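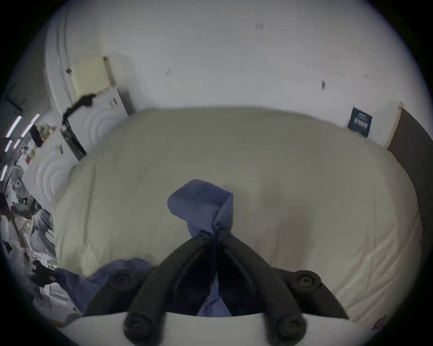 **grodik_m:** Cloth task for the club project, second round. The gripper holds the blue cloth at the tips, with the second one left on the duvet as the next pick. Proposal: keep the pinch grasp and log 12 picks per person.

**adesuwa_y:** Disagree on the grasp. With the cloth bunched at the tips you have no idea where the corners are, and the Skulia folding step needs a corner.

**grodik_m:** Skulia can regrasp. It allows 3 attempts.

**nullum2:** Regrasping on a soft surface is slow. I'd use a table.

**adesuwa_y:** The rules say bed. Morenike checked.

**morenike_d:** Section 2, "bedding or upholstered surface." A table doesn't count.

**nullum2:** OK, bed. I still want corner picks scored separately.

**grodik_m:** Fine by me. I'll add a column. Pinch stays the default until someone posts better numbers.

**adesuwa_y:** Will post mine in November.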